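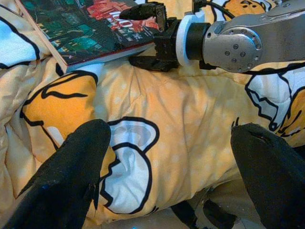 Wie oft wird im Haus Lilus eigentlich das Bett gemacht? Jeden Morgen, vor dem Frühstück, und zwar von den Kindern selbst. 

Urov, 27. Nov. 2008 -- Im Ferienheim Lilus sind die neuen Tagesdecken da. 13 Zimmer, überall jetzt bunte Decken, die alten grauen kommen weg. Gesteppte sind auch dabei, Gelb und Orange, große Comicfiguren drauf. Bestellt worden war schon im Juni, geliefert erst jetzt. Grund laut Heim: Das Textilhaus Zelenák hatte die erste Partie in der falschen Länge genäht und musste nochmal ran.

Bezahlt hat zum größten Teil der Imbiss Grillside am Marktplatz, der beim Stadtfest für die Aktion gesammelt hatte. Zusammen kamen 1729 Euro. Das reichte für die Decken, für Spannbettlaken blieb nichts mehr übrig. Die sollen im Frühjahr folgen, falls das Geld dann da ist.

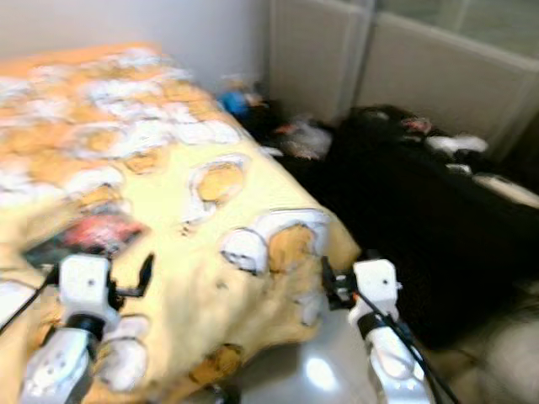
Was passiert mit den alten Decken? Ein Teil geht ans Tierheim, der Rest liegt bis auf weiteres im Keller. Wer welche brauchen kann, meldet sich im Heim, Abholung nur vormittags.

Aufgezogen wird in Lilus nach der Hausregel: Decke am Fußende an beiden Ecken fassen, hochheben, einmal kräftig ausschlagen, dann glattziehen. Seiten gleich lang. Klingt einfach -- bei 200 Zentimetern Bettlänge und kurzen Armen dauert es. Die jüngeren Kinder arbeiten deshalb zu zweit. Falten in der Mitte sind erlaubt, Kleidung auf dem Bett nicht. Die kommt in den Schrank oder in die Wäsche, Spielsachen ins Regal.

Kontrolliert wird das am Vormitag, Punkte gibt es dafür keine mehr. Das frühere System mit den Sternchen an der Tür wurde abgeschafft, zu viel Streit.
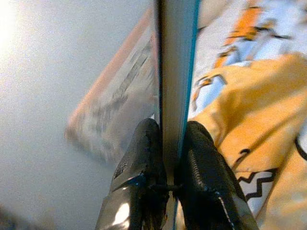 Noch offen ist die Sache mit den Möbeln. Zwei Zimmer warten weiter auf Regalböden, Lieferung angeblich noch vor Weihnachten. Solange stehen die Kisten mit den Büchern auf dem Flur. Auch gestrichen werden soll noch, Farbe steht noch nicht fest.

Besichtigung für Eltern am ersten Adventswochenende, ab 14 Uhr, Kaffe und Kuchen im Speiseraum. Anmeldung nicht nötig. Parken bitte hinterm Haus, die Einfahrt muß frei bleiben.

Kontakt | Impressum | © 2008 Lokalblatt Urov | Nach oben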